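Stiltatix Long-Reach Pruner: a season in the kitchen garden

I bought the Stiltatix long-reach pruner in March, when the pears on the back wall still needed their last winter cuts and my old pole pruner had finally lost its spring. It has been in use ever since, on the espaliers, the climbing beans, the grapevine over the shed and a row of blackberries that belongs half to me and half to the lane. What follows is what I found, good and bad. I paid for it myself, through the Fultness catalog, and the company doesn't know I'm writing this.

What you get

The box holds the pole in two sections, the cutting head, a spare blade, a hex key and a small bottle of oil. There is also a fruit-picking attachment that I'll come to later. The instructions are a single folded sheet. The drawings are small but clear enough, except the one that deals with blade tension, which leaves out the lock washer. If you put the head together without that washer, it works for a day or so and then starts to wobble. I found the washer in the bottom of the bag.

Assembly took me 11 minutes with a cup of tea going. The two sections slide into each other and lock with a twist collar. At full length I can reach the top tier of the pears with both feet on the ground, and that was the whole point of buying it. Collapsed, it fits behind the door of the shed with the rakes.

The grip is a pistol type with a trigger. The pull is transmitted by a cord inside the pole, so there's nothing hanging outside to snag on the branches. My old one had an outside rope and I spent a good part of every winter untangling it from last year's growth. I don't miss it.

On the pears

Espalier pears are fussy about where you cut. You want to take each side shoot back to a bud or two above the cluster, and you want the cut to slope away from the bud. With hand pruners that's easy. From the ground with a pole, it depends almost entirely on whether the head will turn to the angle you need and stay there.

The Stiltatix head turns through a wide arc and has click stops. I used three of them regularly and never found a use for the others. The stops are firm. I leaned the head against a branch more than once to steady myself and it didn't slip. The blade is a bypass type, so one side passes the other like scissors, and it left clean cuts on anything up to the thickness of my thumb. Past that I got some tearing of the bark on the underside. For thick wood I went back to the saw and a ladder. 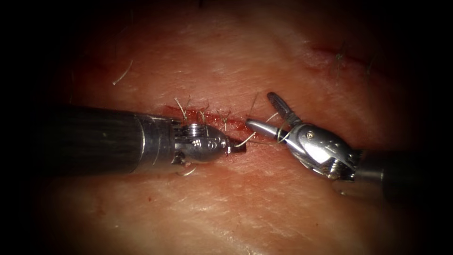

The other thing that matters on trained trees is being able to see the bud. The head is narrow, and at the middle setting it sits to one side of your line of sight, so you can watch the blade close. At the steepest setting it gets in the way and you're cutting partly by feel. I nicked two good fruiting spurs that way before I learned to walk around and come at them from the other side.

Weight is fine at half length. At full length it gets tiring in the shoulders after 20 minutes or so, and I took to doing one tree, then a job on the ground, then the next tree. People with stronger arms will get further.

On the beans and the grapevine

I hadn't planned to use a pole pruner on beans. But I grow mine on tall frames, and by midsummer the tips are well over my head and tangling with each other. Pinching them out used to mean standing on a crate. The Stiltatix does the job, though it's more tool than the job needs. The soft stems sometimes fold between the blades when they ought to cut. Tightening the blade a quarter turn cured most of that. You then have to loosen it again for woody stems or the trigger gets stiff.

The grapevine was a better match. Summer pruning on a vine is a matter of going over it again and again, taking the long whips back to a few leaves past the fruit. I could do the whole roof of the shed from the path. There is a small hook on the back of the head for pulling cut growth down, and I used it more than any other part of the tool. It should be bigger. Vine whips are long and they grab onto everything, and the hook lets go of them about one time in three.

On the blackberries

Thorny canes are where a long reach pays for itself. I cut out the old fruited canes at the base from a good distance away and then dragged them out with the hook. I did the full row in an afternoon without bleeding. The canes were no trouble for the blade, even the brown ones from the year before.

I will say that the trigger grip is open at the bottom and a thorny stem can spring back and get you across the knuckles. Wear proper gloves. Thin cotton ones won't do.

The fruit picker

The picking attachment swaps in for the cutting head. It's a small cloth bag on a ring with blunt fingers around the rim. You get the fruit between two fingers, twist, and it drops in the bag. For pears it's decent. Pears that are ready to come will part from the spur with a slight lift, and the bag catches them without bruising. It holds 4 medium pears before the weight makes the pole hard to control, so there's a good deal of walking back and forth to the basket.

For plums it was close to useless. The gaps between the fingers are too wide and the smaller plums fall straight through. My neighbor Rosalind Halvorsen borrowed it for her figs and brought it back the same evening. Her view was that by the time a fig is ripe enough to pick, the fingers go right into it. She went back to the stepladder.

Swapping the heads takes the hex key, and you have to feed the cord through again each time. That's a nuisance outdoors. The key is small and black and will vanish in the grass. I tied mine to the pole with a length of orange twine after losing it once under the currants.

Cleaning and care

Sap is the main enemy. I wiped the blades with an oily rag after every session and took the head apart once, at the end of June, to clean it properly. It comes apart with the same hex key. There was a fair amount of grit and dried sap in the pivot. With that out and a drop of oil in its place, the action was as light as it had been when new.

The blade held its edge longer than I expected. I gave it a few strokes with a stone in early summer and again in August. The spare is still in its paper. If you have canker or fireblight in your trees, you'll want to wipe the blade with alcohol between cuts, and at the end of a long pole that means bringing it down every time. No pole pruner I know of has an answer to that.

The cord is the part I would worry about in the long run. It runs over a small plastic wheel at the top, and mine already shows a little fuzz where it bends. Replacement cords are listed in the catalog, though they were out of stock both times I looked.

How it compares

Before this I had a Jorero pole pruner for many years. The Jorero is lighter and the blade is, to my mind, slightly better steel. It also has the outside rope, a fixed head and no way to change the length. If all your cutting is straight up into a standard apple tree, the Jorero would suit you and you'd save money. For anything trained flat against a wall or over a frame, the turning head on the Stiltatix makes a large difference.

I also tried the Mac an tSaoi model at a friend's allotment. It's a handsome tool with a wooden pole, and it feels solid in a way the other two don't. It is also heavy. I did half of one tree with it and handed it back. My friend is a good deal taller than I am and swears by it.

Price

I paid 43 dollars in the spring sale, plus shipping. At that price I think it's good value, even if you never take the picker out of the box. At the full catalog price I'd hesitate, and I would want to see those replacement cords in stock first.

Good points

Turning head that stays where you put it
Inside cord, nothing to snag
Clean cuts on wood up to thumb thickness
Easy to take apart and clean

Bad points

Heavy at full length
Hook too small for vines
Picker poor for plums and no use for figs
Lock washer missing from the instructions
Spare cords hard to find

Would I buy it again? For my garden, yes. I have wall fruit, a vine and a thorny hedge, and I'm not as happy on a ladder as I once was. Someone with a couple of dwarf trees could do everything with hand pruners and a step stool, and should keep their money for compost.

One note for anyone who orders: check the twist collar before each use, especially in the cold. Mine loosened a little on frosty mornings and the top section dropped a few inches onto a lower branch. No harm came of it, but I tighten it now every time I pick up the pole. I'll add to this after the next winter pruning, when the cord will have had a full year of use.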